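Presse > Mitteilungen > Werkstatt und Aufbereitung

Skurkari nimmt gebrauchte Arbeitsplatzrechner künftig auch in Olmedo an

Zuletzt aktualisiert: 15. August 2024

Der Aufbereitungsbetrieb Skurkari erweitert seine Annahme für gebrauchte Desktop-Rechner. Neben dem Stammhaus in Clendano können Firmen, Praxen und Schulen ihre ausgemusterten Geräte ab sofort auch am Standort Olmedo abgeben. Die Werkstatt dort hat zwei Arbeitsplätze, an denen Tower-Gehäuse geöffnet, gereinigt, geprüft und bei Bedarf mit Ersatzteilen bestückt werden.

Seit April wurden in Clendano 2149 Rechner angenommen. Der größte Teil stammt aus Büros, die ihre Ausstattung in einem Zug erneuern. Solche Lieferungen umfassen meist baugleiche Geräte, was die Arbeit erleichtert: Teile aus einem defekten Rechner lassen sich in einem anderen weiterverwenden.

Der Ablauf ist in Olmedo derselbe wie in Clendano. Nach der Annahme wird das Gerät erfasst und vom Netz getrennt auf die Seite gelegt, danach wird die Seitenwand abgenommen. Die Mitarbeiter prüfen Netzteil, Hauptplatine, Prozessorsockel, Arbeitsspeicher und Grafikkarte. Kabel und Laufwerkshalterungen werden auf Brüche und lose Stecker untersucht. Festplatten werden ausgebaut und getrennt gelöscht. Lässt sich ein Datenträger nicht mehr ansprechen, wird er mechanisch zerstört, und der Kunde erhält darüber einen schriftlichen Nachweis.

„Ein offenes Gehäuse zeigt uns schnell, ob sich die Arbeit lohnt“, sagt Casimiro Montes, Werkstattleiter bei Skurkari. „Staub ist kein Problem, den bekommen wir weg. Schwieriger sind aufgeblähte Kondensatoren oder verbogene Kontakte im Sockel. Dann geht das Gerät in die Teileverwertung.“

Geprüfte Rechner verkauft Skurkari unter dem Namen Wevisport mit drei Jahren Gewährleistung. Netzteile, Speicherriegel und Laufwerke sind auch einzeln erhältlich. Gehäuse und Bleche, die nicht mehr gebraucht werden, gehen nach Material sortiert an einen Metallverwerter.

Angenommen werden vollständige Tower-Rechner und einzelne Baugruppen, jedoch keine Röhrenbildschirme und keine Drucker. Für größere Mengen bietet Skurkari eine Abholung an, die zwei Wochen im Voraus angemeldet werden muss. Passwörter für BIOS und Betriebssystem sollten vor der Abgabe entfernt oder auf dem Begleitschein notiert werden. Der Begleitschein liegt an beiden Standorten aus und wird auf Anfrage zugeschickt.

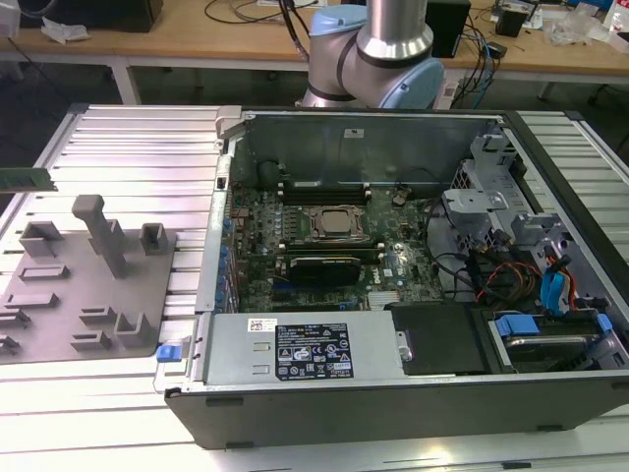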